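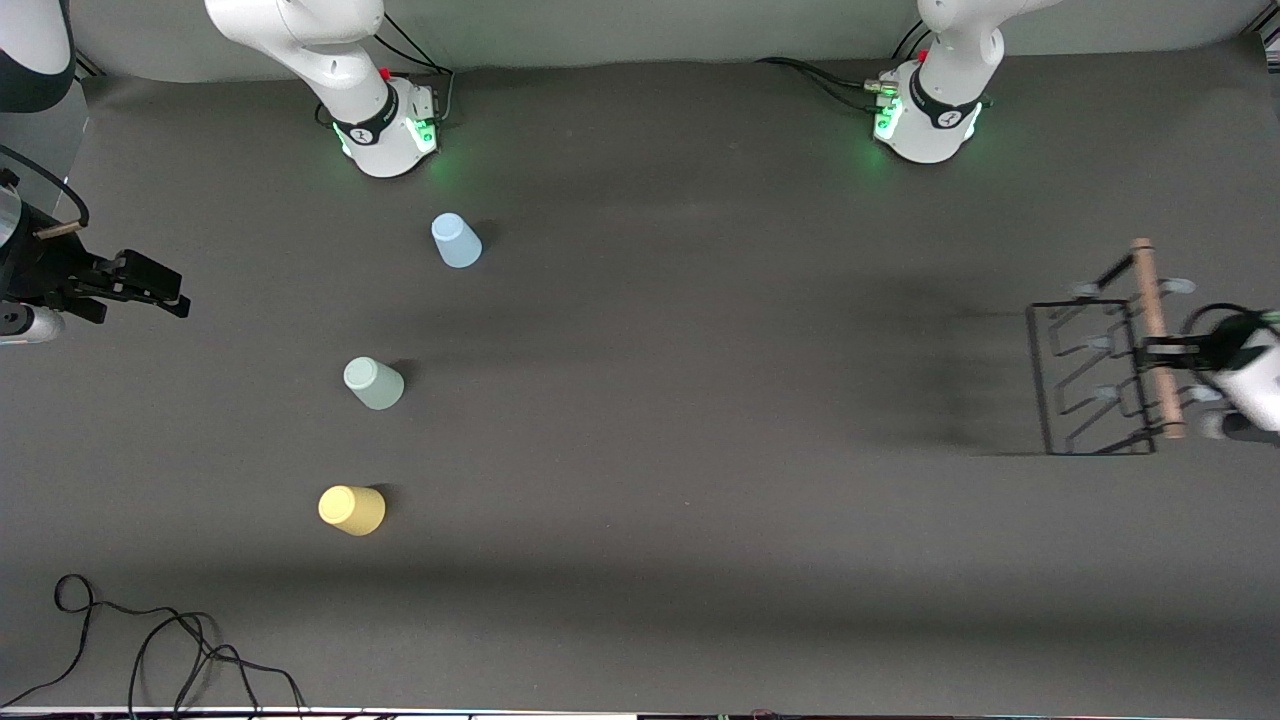

Dish rack

A dish rack, also called a dish drainer or drying rack, is a household frame that holds washed tableware while water runs off and the remaining moisture evaporates. Racks are used beside a sink, inside a cabinet, or on a wall. They are found in homes, shared kitchens, schools, and small cafes, including many that also have a dishwasher.

Construction

Most racks are made of wire, wood, plastic, or stainless steel. Wire racks are commonly coated to slow rust and to protect glazed surfaces from scratches. A typical wire rack has a rectangular outer frame crossed by thinner wires. The wires form slots, which may be upright or slanted. Slanted slots hold a plate at an angle and take up less height; upright slots hold more plates in the same length.

Wooden racks are usually built from dowels set into side rails. Folding models cross two sets of dowels in an X shape and close flat for storage. Feet or clips, where fitted, raise the frame and keep it from sliding.

Many racks are sold with a tray. Trays with a spout are placed so that the lower end hangs over the sink. Where no tray is supplied, an absorbent cloth or a ribbed mat is used.

Use with cups

Cups and tumblers are dried upside down, which lets water leave the inside and keeps dust from settling on the drinking surface. A cup set directly on a flat, nonporous surface traps damp air beneath the rim and dries slowly. On a rack, air reaches the opening from below. Some racks have pegs or a side rail for cups, while others leave an open section at one end.

Plastic cups generally dry more slowly than glass or ceramic ones. Plastic holds less heat from the wash water, and beads of water tend to stay on its surface. Light plastic cups may also tip when placed over widely spaced wires, and users often lean them against the frame.

Loading

Household guides commonly advise loading large items first, toward the back, and leaving a gap between pieces. Bowls are tilted so that water does not collect in the foot ring. Knives are placed with the blade down in a separate holder.

In a kitchen handbook prepared for the Trimden residence hall, Naima Abdel Hamid recommended emptying the rack before each wash. The handbook warned that stacking wet dishes on dry ones was the main cause of water spots in the hall's shared kitchens. A later edition, revised by Nadine Khasawneh, added a section on cups and advised residents to store them upright only when fully dry.

Care

Racks collect mineral deposits, soap film, and mold, especially where wires meet and under the feet. Regular washing with warm water and dish soap is usually enough. Deposits may be loosened with diluted white vinegar and a soft brush. Trays are emptied daily. A rack with chipped coating can leave rust marks on dishes and is normally replaced.

See also

Dish towel
Dishwashing
Draining board
Plate rack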